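Hi all at Nurent – here's where your money has got us since December.

The car is running! We finally got the Nwosu gearbox in and took it out to Gorberg for two days of testing. We did 152 laps all told, 34 of them on full fuel, and the only real scare was a brake sensor that quit right before lunch (a cheap fix, thank goodness). Long-run pace looks good. One-lap pace is still a bit behind where I'd like it.

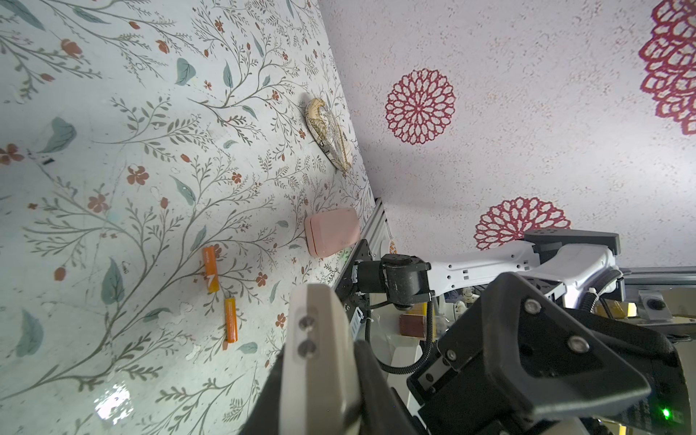
Flowered tabletop and burgundy wall motifs.

On the money side, we've spent $894 of the spares budget, mostly on brake pads and wheel nuts. Skinix wants another $219 for the front wing mounts and I'd love to say yes – we're down to our last pair. Can you let me know by Monday? We're back at the track for race starts and pit stops after that, and I'll send lap times as soon as I have them.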